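4. Primer uso y curado de la vajilla de barro Canum

Antes de empezar, retire las etiquetas y lave cada pieza a mano con agua templada y un paño suave.

1. Sumerja la pieza en agua fría durante 5 horas. Debe quedar cubierta por completo.
2. Escúrrala boca abajo y déjela secar 48 horas en un lugar ventilado, lejos del sol directo.
3. Unte el interior con una capa fina de aceite de oliva. No aplique aceite en la base.

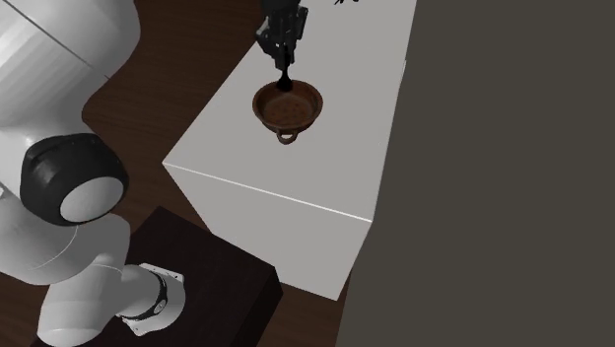
4. Coloque la pieza en el horno frío, sobre la rejilla central, y caliéntelo poco a poco hasta 120 °C.
5. Mantenga esa temperatura 25 minutos. Apague el horno y no abra la puerta hasta que se enfríe.

Nota: las piezas de la serie Essien llevan otro esmalte y no necesitan el paso 3.

PRECAUCIÓN: no ponga la pieza caliente sobre mármol, acero o una superficie mojada – el cambio brusco puede agrietarla. Use siempre un salvamanteles.

Si aparece una red de líneas finas en el esmalte, puede seguir usándola. Si la grieta se nota con la uña, deje de usarla con alimentos.

Para pedir tapas de repuesto, indique la referencia 352 a su distribuidor Zitetti.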